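2023年2月28日,二月最后一天,说好这个月把厨房的布收拾完,拖到现在。边收边发,想到哪写到哪,错别字别抓我

---

起因是昨晚找一块擦杯子的布,拉开抽屉,整个抽屉的布一起站起来。真的是站起来,压太紧了,弹的。然后抽屉关不回去。用膝盖顶,顶回去了,把手上夹着一个布角,就那么夹了一晚上

---

所以今天全倒出来了。床上一堆,椅背上搭一堆,厨房里还有。先别问我为什么有这么多布,每一块买的时候都有理由的

(理由:好看)

---

规则先定好,不然收着收着又全塞回去:

- 破洞的,剪了当抹布
- 洗不出来的油渍,同上
- 没用过但好看的,留
- 用过也好看的,留
- 丑的但是吸水的,留……

写到这发现留的也太多了

---

柠檬那块排第一个叠。最喜欢的一块,米白底,黄柠檬,绿的青柠,叶子,细细的树枝,还有小白花。画得像水彩(也可能是水粉?分不清),总之不是那种电脑描边的死板柠檬

它还是整堆里最难叠的一块,后面说

---

顺便讲一下我现在叠布的方法。以前是随便对折对折再对折,叠出来大小全不一样,摞起来像快倒的书

现在先看抽屉多宽,再决定叠多宽。听起来很废话对吧,我花了好几年才反过来想。以前都是先叠,再往抽屉里硬塞

---

步骤大概这样:

1. 摊平,花纹朝下
2. 长边对折,边对边,不是角对角
3. 手掌从中间往两头推,把气推出去
4. 再折一次,看宽度
5. 宽了就拆掉重来,别凑合

第3步不要跳。跳了中间鼓一个包,摞到上面就开始滑

---

边对边这件事要展开说。布洗过几次以后根本不是方的了,角对齐了边就斜,边对齐了角就错开。尤其是棉麻混的

我的选择是保边,放弃角。错开就错开,露出来那条边是直的就行,反正抽屉里只看得到一条边
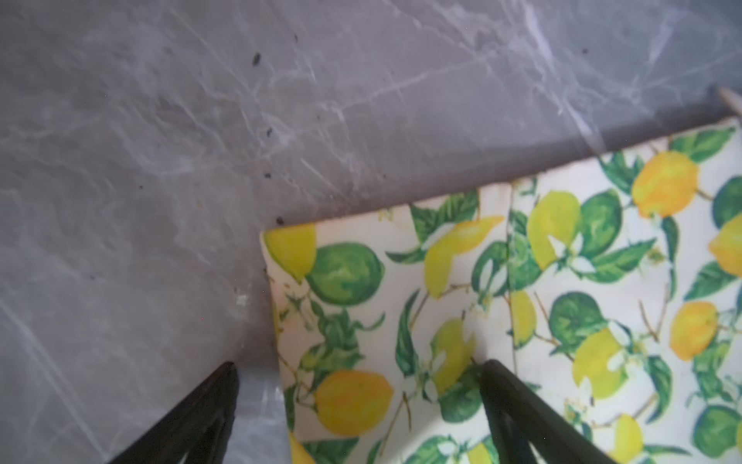
说回柠檬布难叠在哪。花太满了。纯色布或者格子布,折歪了一眼就看到,跟着格子线走就行。这种满印的,柠檬东一个西一个,没有任何一条线可以参考,折完花纹在接缝那里对不上,你就老觉得自己折歪了

折痕是直的,眼睛说是歪的。来回拆了好几遍

---

后来放弃用眼睛,用手摸。摸两层边,指甲顶着,上面那层和下面那层之间有没有台阶。有台阶就拽一下下面那层

台阶小的就算了。我不是开店的

---

还有还有,叠之前先把台面擦了!!

我每次都忘。那种灰色大理石纹的面尤其坑,白的浅紫的纹路本来就乱,面包渣掉上去深色的还看得见一点,浅色的渣完全隐身。布往上一铺,再拿起来,背面沾一排渣

然后你把渣叠进去了。然后放进抽屉。然后三周以后(别让我说下去)

---

正确顺序:干布先扫渣,扫到手心里,再湿布擦,再等它干,再铺布叠

错误顺序:我今天上午的顺序

---

有人私信问扫渣用什么。手啊。或者一张卡片,过期的会员卡最好,硬度刚刚好,贴着台面推过去,连粘住的也能铲起来。别用银行卡,我干过,磁条花了

---

继续收。倒出来的布里翻到一块 Fröhlich 的,深蓝细格子。Fröhlich 是 Stornitz 老街上那家卖布卖扣子的,门上面写着 1879,我一直以为是门牌号。问了才知道是开店的年份。门牌号在旁边,很小一个蓝牌

那块格子布吸水是真的好,就是掉毛掉了快一年才不掉。擦玻璃杯别用它。现在降级去垫锅盖了,干得不错

---

在 Fröhlich 买布的流程:你说要擦碗的,老板娘拿出来一块,你说有没有花一点的,她叹一口气,再拿出来一块,还是格子

柠檬那块不是那里买的,她不可能进柠檬

---

柠檬布是 Yabsira Gidey 搬家的时候给我的。她也有一抽屉,搬的时候说你随便挑,我伸手就拿了这个,她停了一下说“……行吧”

后来才知道那是她最喜欢的一块。我问要不要还,她说不要,说还了她又得叠

---

她现在住的地方厨房没有抽屉,全是开放的架子,所以她的布是卷起来竖着放的。卷比叠快,这个我承认。缺点是卷出来中间全是弯的褶,铺桌上两头翘

擦碗用卷,铺面包篮用叠。结案

---

插一条洗布的,老有人问

我洗棉布都是 40 度,和毛巾一起,不和衣服一起。洗衣粉用的 Preltia 那个蓝盒的,没什么特别,超市转角那里堆着,我路过就拿。柔顺剂不要放!放了柔顺剂的擦碗布不吸水,水在上面滚来滚去,像擦了一层蜡

---

有颜色的布头几次单独洗。别信“不掉色”那个标签。我有一条白的桌布现在是很淡的绿色,罪魁祸首就是一块标着不掉色的绿布,这俩现在我都摆一起,让它们自己反省

---

油渍:洗洁精直接滴上去,搓,放一会,再进洗衣机。不要先泡水,泡了水油就待在里面不走了

番茄渍:晒。洗完还有印子不要紧,湿着拿去太阳底下晒一个下午,淡很多。二月这个太阳不行,等到天暖和了再救

咖哩:别救了。接受它是黄的。柠檬布沾上咖喱反而不怎么看得出来,本来就有黄的,这是满印花的好处

---

(上面咖哩咖喱写了两种,懒得改)

---

到这里差不多收完床上那堆了。进度:剪了一小摞当抹布,另外一小摞装袋子里说要送人,袋子放门口。我很了解自己,这个袋子会在门口待到春天

---

Joscha Lenz 路过看了一眼,问你叠这个要叠到什么时候,然后站在那里看我叠了三块,然后开始指导我。说应该先竖着折

我说你来

他来了,叠的还挺好,气死。他的方法是先找布的中线,捏两边的中点提起来抖一下,让它自己垂下去,再放到台面上。两层自己就对齐了,不用在台面上抠

---

这个方法大块的布好用,小块的不行,小块抖了也垂不直,太轻。桌布、浴巾、床单可以试。窗帘别试,窗帘会把你盖住

---

他叠完三块就走了,说腰疼。三块!我弯着腰一上午了

对了腰这个事。台面太低就找个东西垫高,或者坐下来叠。我坐下来以后速度反而快了,胳膊肘能撑着

---

装的容器。抽屉里我放了 Kukilell 的分隔盒,浅灰色,上面没盖的那种。别买带盖的,带盖你就不会打开,里面的布等于没有了

一个盒 3 摞刚好,竖着插。插得能伸进去手指就停,别再塞了,再塞就回到昨晚那个会站起来的抽屉

---

Kukilell 那个盒子唯一的毛病是底下滑,一拉抽屉它往后跑。我剪了一块没用的防滑垫铺在底下,好了。防滑垫也是倒抽屉的时候倒出来的,压在最下面,粘着一颗豆子

什么豆子不知道。干了

---

竖着插比平着摞好的地方:你抽中间一块,上面的不会塌。平着摞,每次拿一块要把上面全掀起来,掀完放回去就歪了,歪着歪着就又回到弹簧状态

竖着插,要求叠出来能自己立住。站不住说明叠得太薄,或者太松,多折一次

---

柠檬布立不住

---

认真的,试了好多次。它比别的软,洗得多了。折少了塌,折多了太厚,插不进去。最后是夹在两块硬的格子布中间,靠着人家站。先这样

---

又拿出来重叠了。看着它歪在那里难受

重新摊开,先不管折几次,把角抻开。角是关键,尤其是用得久的布,角都往里缩,卷一个小耳朵。不抻平就折,那个耳朵藏在里面,外面看着好好的,摸着有个疙瘩

---

抻角的时候一手按住一边,另一手往外轻轻带,带直了就行。不要斜着猛拽,斜着布会变形,越拽越像菱形。我有一块就是这么变成菱形的,现在没有任何一种叠法能救它

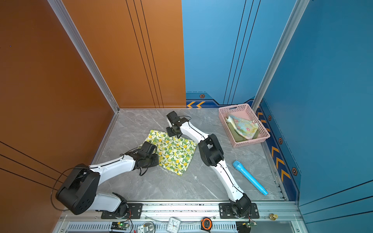 柠檬布和灰色大理石纹,旁边一橙一蓝,颜色够热闹了

---

接着说。抻完角再走前面那个步骤,这回折出来薄了一点,也能立一会了。立一会是指我关上抽屉之前它是立着的,关上以后不关我事

---

评论区问熨不熨的:不熨。擦碗布熨它干嘛。洗完抖开晾,趁还有一点点潮的时候用手抹平,干了就差不多了。铺桌上给客人看的那种另说,那种我也不熨,我把菜摆在皱的地方

---

晾的时候别夹角。夹角会夹出来两个尖,前面说的小耳朵有一半是夹子害的。搭在杆上,对半搭,折痕顺便就出来了,收的时候直接接着叠,省一步

这个省一步我算是今年才开始做,以前是收下来团成一团扔椅子上,第二天再展开叠。椅子表示感谢

---

问多久换一次的:擦手的天天换,擦碗的看心情(不是,隔天),擦台面的用完就洗。味道不对的立刻扔进洗衣机,别闻第二遍

---

问抽屉里放不放香包的,放过薰衣草,然后杯子擦完有薰衣草味,喝水像喝洗手液。拿走了

---

问那块柠檬的哪里有卖:真不知道,Yabsira 也不记得,标都剪掉了。她说好像是哪次旅行在路边店拿的,又说也可能是别人给她的。这块布可能一直在被送来送去,只是传到我这停了

搜“柠檬 厨房布”会出来一大片,注意看青柠画得圆不圆。我看到好几款青柠画得像豌豆

---

还有一个人说自己攒布花了 2000 了,想戒。不用戒吧,布又不占地方

(看了一眼门口的袋子)

(占一点地方)

---

收尾前再补几个碎的:

- 大小差太多的不要混在一个盒,小的会掉下去,找不到
- 颜色深的放后面,浅的放前面,拉开一条缝就看得清
- 常用的放右手边。左撇子反过来
- 抹布和擦碗布分两个抽屉!分两个!我家有人分不清,所以抹布全部剪掉一个角当记号,摸黑也拿不错
- 新布先洗再用,上面有浆,不吸水

---

剪角那个很多人没看懂,再说一下:就是抹布随便哪个角斜着剪一刀,缺一块。擦碗布四个角都是全的。拿起来一摸就知道。毛边会散线,散就散,抹布嘛,散到没了就换

Joscha 一开始觉得很丑,用了一个礼拜以后把他车里的布也剪了

---

刚才那条有人问会不会剪错。会。我剪错过一块好的,蓝边白底,剪完发现是擦碗的。剪子都还没放下呢就看见了。那块现在是家里最高级的抹布

---

还剩椅背上那堆。都是大的,桌布,还有一条不知道是桌布还是窗帘的东西。边上有个套子可以穿杆,但是中间印着刀叉。谁家窗帘印刀叉

先当桌布叠

---

大的叠好放柜子最上面一层,平着放,不竖了,太重。最上面那层够不着,要踩凳子,所以一年也就换几回桌布。拿的时候记得先把压在上面的东西挪开再抽,别学我,直接一抽,上面的蛋糕模子下来了

---

蛋糕模子没事。地砖也没事。我叫得挺大声的

---

椅背清空。能坐了。坐了一会

---

发现漏了烤箱把手上挂的那块。挂那么久都忘了它也是布。拿下来一看背面一道焦印,直接剪角

现在把手上换了条纹的。柠檬那块舍不得挂烤箱,离火近,还是回抽屉夹在格子中间吧

---

台面又有渣了。我明明擦过。中间吃了一片吐司,可能跟这个有关系

再擦一遍,先干后湿,自己定的规则自己守一次

---

抽屉关上了,一根手指推的,没用膝盖

门口那个袋子谁要,Stornitz 附近可以自己来拿,格子的多,花的少,带锅盖大小的几块也在里面。私信说一声哪天来就行,我去烧水了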